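Section 3. Setting the clock and the weekly heating schedule

Before you start, the Cladberg thermostat must be fixed to its wall plate and the boiler must be switched on at the main. The screen shows dashes until the clock is set.

1. Press and hold MENU until the word CLOCK flashes.
2. Turn the dial to the correct hour, then press it once. Do the same for the minutes.
3. Turn the dial to the day of the week and press it.
4. Press MENU again. The screen now shows SCHED.
5. Choose a start time for the first heating period. Times move in steps of 15 minutes.
6. Turn the dial to the temperature you want for that period and press it.
7. Repeat steps 5 and 6 for each period. Up to 3 can be stored per day.
8. To copy one day to the next, hold the dial down until COPY appears.
9. Press MENU to save.

Note: If no button is pressed for 60 seconds, the thermostat goes back to the main screen and unsaved changes are lost.

Note: The clock does not adjust for daylight saving time. Owners of the older Sosar model should see Section 5, as the buttons are in a different order.

CAUTION: Do not set the schedule with the cover off. The terminals behind it carry line voltage. 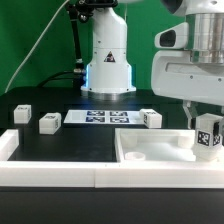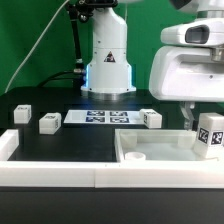

White arm, black tabletop, green backdrop
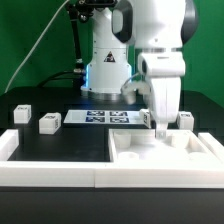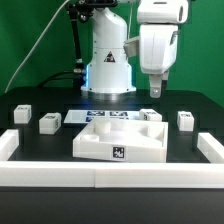
10. Check the schedule by pressing the dial once on the main screen. The next start time shows in the lower corner.
11. If the screen reads E153, the thermostat has lost contact with the boiler receiver. Move the receiver away from large metal objects and hold its reset button until the lamp turns green.

The schedule stays in memory during a power cut, but the clock must be set again.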